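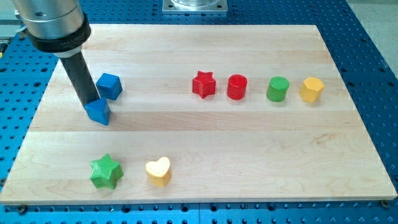 Maple board on the blue table, one arm in at the top left.

To: Birnley Savers list
Re: Re: coin jar — where do people take theirs?

Quick one as I'm at work and typing on my phone.

Took mine in at lunch, the Setville branch. Went fine, mostly. They want it bagged before you get to the counter, one type of coin per bag, and the bags have to be full. 100 pennies to a bag, same for 2p but it's two pounds' worth obviously. Anything left over you take home again. I had 18 coppers left over and they're now in the car ashtray.

Total came to £576, which was a lot more than I'd guessed. Nearly all of that was pound coins from the big bottle, the coppers hardly made a dent. Eleven years of it, mind. Old round pounds they would take too, but only paid into the account, not swapped over the counter. There were a fair few of those.

On your other points, see below.

Svyatoslav Dmytriv wrote:
> Has anyone used the Tremico machine in the supermarket lately? I've
> got two sweet jars full and a bad back. Last time it took a cut and
> I was cross about it for a week. Also is it true the bank only lets
> you pay in so many bags a day? My neighbour Mrs Semeniuk swears
> they turned her away in October.

Tremico machine — used it once, wouldn't again. Takes its cut off the top and you get a voucher, not cash, and you have to spend it or queue at the kiosk. Also spat out a load of perfectly good 5ps, had to keep feeding them back in. If your back's bad it might be worth it to you though. Just do the coppers in it and bank the rest.

Bags a day — yes there's a limit at Setville, I didnt catch the number but the woman ahead of me had hers split over two visits. So Mrs Semeniuk may well be right. Ring first. And go before noon, the queue after that is dreadful.

They do give you the bags free if you ask, take a handful. Don't do what I did and carry it all in one rucksack, the strap went in the car park. Two smaller bags or a shopping trolley.

Does anyone know if the post office will take them wihtout an account? That would save my sister a trip.

Got to go, meeting.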